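Enseñar a un robot moviéndolo a distancia me parece de lo más divertido que se puede hacer hoy en un taller. En enero dejé de escribir trayectorias a mano y me pasé a los mandos de Brorkon, y no pienso volver.

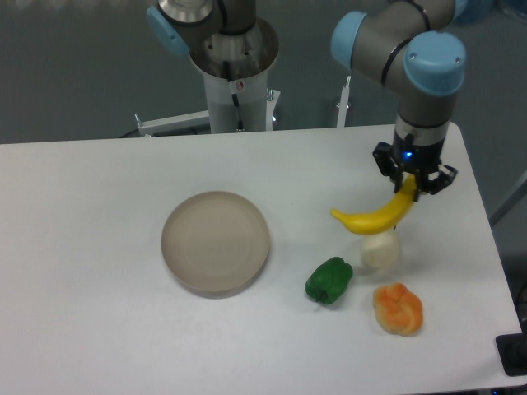

*El plátano en la pinza, con el plato todavía vacío.*

Quien teleopera descubre cuánto sabe su propia mano: dónde frenar, por qué lado entrar, cuándo abrir los dedos. Todo eso queda en la demostración sin que haya que ponerle nombre. En Dristero llevamos más de 2,000 y sigo aprendiendo de las malas.
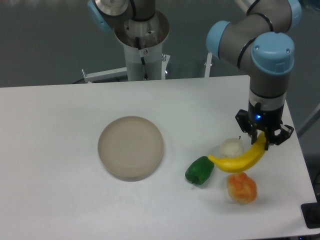

*Agarre cerca de un extremo, entre los demás alimentos.*

Hay quien prefiere la simulación, y la respeto - es barata y no se cansa. Pero una persona que duda medio segundo antes de cerrar la pinza está enseñando algo valioso.
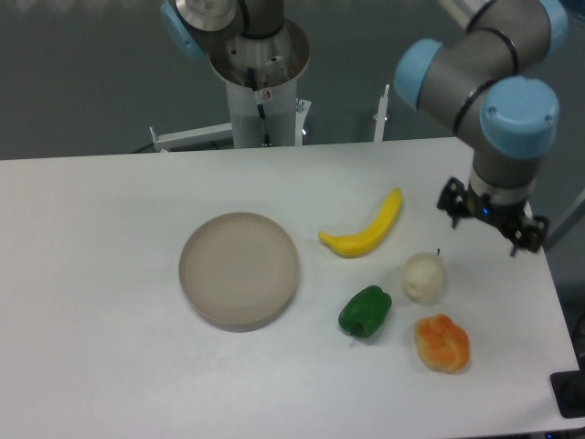

Yo defiendo las demostraciones variadas, aunque salgan feas. Cambiar de sitio las cosas entre una toma y otra vale más que repetir 133 veces el gesto perfecto. Con un pimiento tumbado y un panecillo anudado tan cerca del plátano ya hay mil maneras de entrar, ¡y quiero grabarlas todas!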